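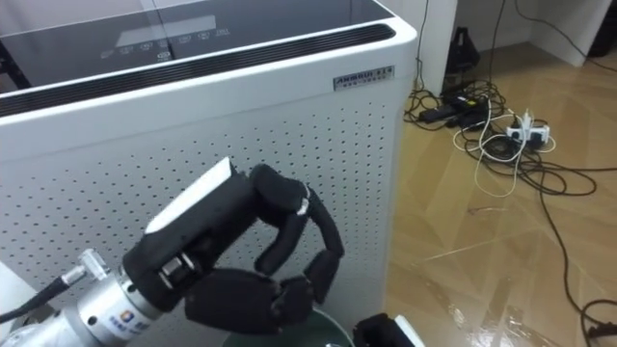
Section 7. Care of the Air Purifier and the Surrounding Area

7.1 Placement

1. Stand the Brerine air purifier upright on a level floor.
2. Keep 90 cm clear in front of the perforated panel.
3. Leave the long vent below the top panel uncovered at all times.

Caution: Do not place cups, papers or plants on the glossy top panel. Liquid entering the vent may damage the fan and will invalidate the warranty.

7.2 Waste and Packaging

1. Remove the plastic bag from each new filter before fitting. A filter left in its bag will prevent air from passing through the unit.
2. Place empty bags and used wipes in a wastebasket.
3. Hold the wastebasket by the rim when filling it, so that it does not tip.

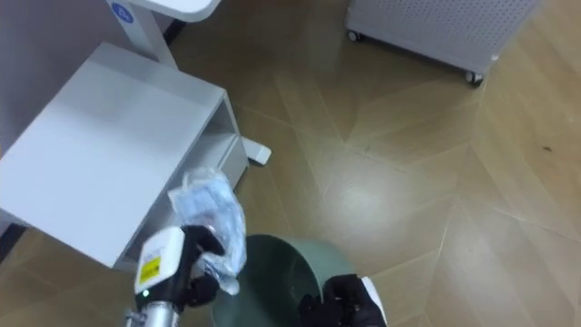
4. Empty the wastebasket before it is full. Used filters are to be wrapped and disposed of separately.

Note: Keep plastic bags away from children and pets.

7.3 Desks and Adjoining Furniture

1. Clear cups and other litter from any desk beside the purifier before cleaning begins.
2. Bring the bin to the desk and hold it close to the front edge.
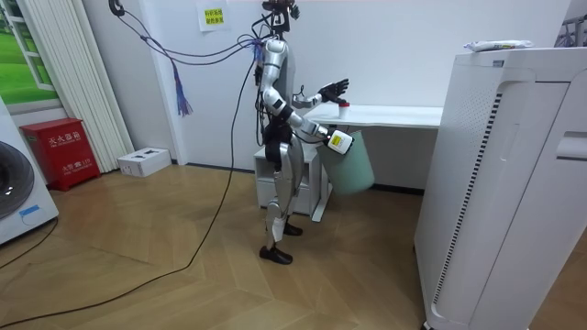
3. Wipe the desktop with a damp cloth, working away from the purifier.
4. Vacuum the perforated panel every 2 weeks using a soft brush.

Caution: Disconnect the purifier from the mains before cleaning it.

Replacement filters may be ordered from Lidalance, Karnport, quoting part number 900.

Section revised Mar 25, 2022. Approved by Diệp Võ.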